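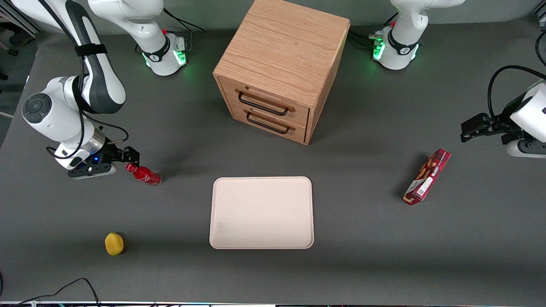 Photo: Luzius Strebel / Skevurano

Progress report, household chores work package, 15 January reporting line: Tue 15 January

Tidying trials on the two-arm cell continued with groceries, a tray and a two-drawer cabinet. Of 556 attempts logged since July, 438 were completed without operator help. Most stops occurred at the drawer handles. Median time per item is 13 seconds, still too slow for unattended kitchen use.

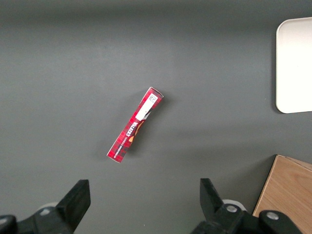

Wrist view, gripper open, biscuit box ahead.

Open items: drawer closing under load; grasp angle on flat cartons. Lehner to supply revised fingertips.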